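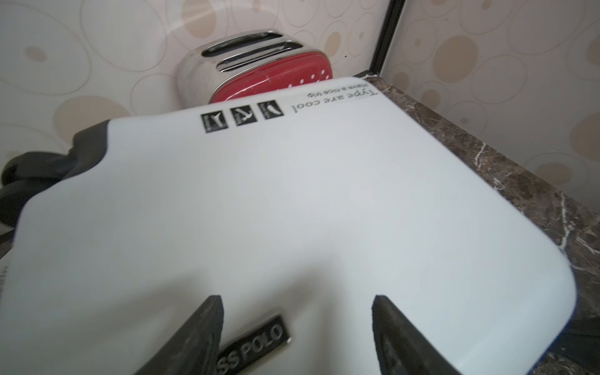
Agrupación de variantes

La agrupación de variantes es el procedimiento por el que una tienda en línea o un mercado electrónico reúne en una sola ficha varios artículos vendibles que comparten diseño, fabricante y función, y que difieren en uno o más atributos, por lo general la talla, el color, la capacidad o el número de unidades por paquete. El comprador ve una página única con selectores; el sistema mantiene por separado las existencias, el código de barras y el precio de cada artículo.

También se denomina relación padre-hijo, familia de artículos o, en catálogos de origen textil, matriz talla-color.

Terminología

Se llama registro padre a la entrada que agrupa. Carece de existencias propias y no puede añadirse al carrito. Los registros hijo corresponden a artículos físicos concretos, cada uno con su referencia interna (SKU) y, cuando procede, su número mundial de artículo comercial (GTIN). El tema de variación es el atributo o la combinación de atributos que distingue a los hijos entre sí. Un tema simple emplea un atributo; uno compuesto emplea dos o más.

No debe confundirse la variante con el lote. En el lote se venden juntos artículos distintos bajo una referencia nueva. Tampoco equivale al accesorio, que se enlaza desde la ficha pero conserva página propia.

Antecedentes

El principio es anterior al comercio electrónico. Los catálogos de venta por correo imprimían una descripción común seguida de una tabla de referencias, y el cliente anotaba en el pedido el número correspondiente a su talla. Las primeras tiendas en línea trasladaron a menudo sus bases de datos de almacén sin esa capa intermedia, de modo que un mismo modelo de camisa podía ocupar decenas de resultados consecutivos en una búsqueda.

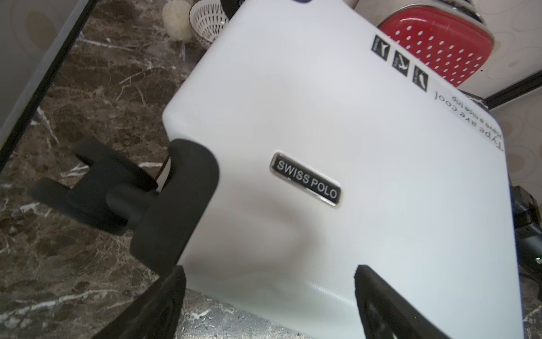

La separación entre registro comercial y registro logístico se generalizó con los sistemas de gestión de información de producto. En ellos la descripción, las imágenes y las especificaciones comunes se almacenan una vez en el nivel padre y se heredan, salvo que el hijo declare un valor propio. La regla de herencia varía según el programa: en unos, un campo vacío en el hijo toma el valor del padre; en otros, se publica vacío.

Estructura de datos

La representación más extendida es una tabla plana en la que cada fila contiene un identificador, el tipo de registro (padre o hijo), el identificador del padre, el tema de variación y los valores de los atributos. El formato de intercambio Fillero, utilizado por el mercado regional Jasdale, exige que la fila del padre preceda a las de sus hijos y rechaza el fichero completo si encuentra un hijo huérfano. Admite 30 hijos por familia en los temas simples y no fija límite propio para los compuestos, que quedan sujetos al tamaño máximo del fichero.

Los valores de atributo se dividen en valor mostrado y valor normalizado. El primero es el texto que lee el comprador («azul noche»). El segundo pertenece a una lista cerrada («azul») y alimenta los filtros de búsqueda. Jasdale reconoce 16 colores normalizados. Si dos hijos coinciden en todos los valores mostrados se produce una colisión y solo se publica el primero que figura en la tabla.

Efectos sobre el precio mostrado

En los listados de resultados la familia ocupa una posición y debe asignársele un precio. Existen tres prácticas habituales:

Precio mínimo, precedido de «desde». Puede corresponder a una talla sin demanda o a un color descatalogado.
Intervalo, con el precio menor y el mayor separados por un guion.
Precio del hijo predeterminado, elegido por ventas, por existencias o de forma manual.

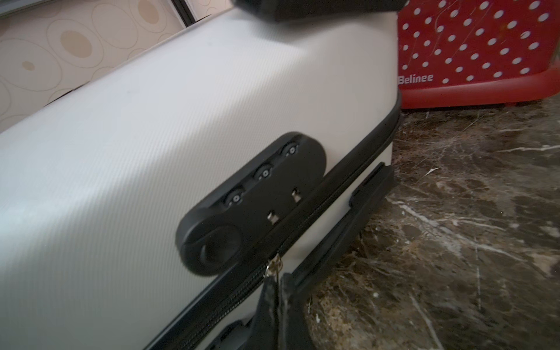 El porcentaje de descuento plantea una dificultad adicional. Calculado sobre cada hijo es inequívoco; trasladado al padre, puede combinar el precio anterior de una variante con el precio actual de otra. Las guías de catálogo suelen prohibir esa combinación y obligan a calcular ambos importes sobre la misma referencia.

Valoraciones compartidas

Cuando las opiniones de los compradores se acumulan en el nivel padre, un hijo recién creado aparece con la puntuación de toda la familia. La práctica es aceptada si las diferencias se limitan al color o la talla. Se considera abusiva si el vendedor incorpora un artículo ajeno a una familia bien valorada, maniobra conocida como secuestro de variante. Una modalidad próxima consiste en sustituir de forma gradual las imágenes y el título de un padre antiguo hasta que describe otro producto.

El distribuidor Rosser, con almacén en Stadisdale, revisó su catálogo en noviembre y separó 2942 referencias que estaban agrupadas por marca y no por modelo. La revisión se hizo por comparación de medidas, peso y código arancelario, con comprobación manual de los casos discrepantes.

Detección de errores

Los controles automáticos comparan los hijos de una familia entre sí. Son indicios de agrupación incorrecta la pertenencia a categorías distintas, la divergencia de peso no explicada por el tema de variación, la presencia de marcas diferentes y la falta de palabras comunes en los títulos.

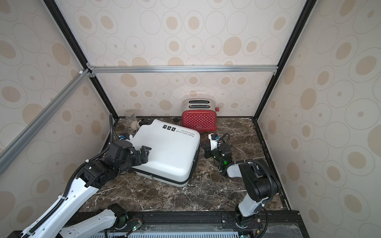 El error inverso, la familia fragmentada, se detecta por similitud de títulos entre registros sin padre. Reduce la visibilidad del producto y dispersa sus valoraciones. La fusión posterior conserva los identificadores de los hijos, pero obliga a redirigir las direcciones de las páginas suprimidas.

Véase también

Ficha de producto
Gestión de información de producto
Navegación por facetas
Unidad de mantenimiento de existencias

Última revisión del artículo: 31/08/2019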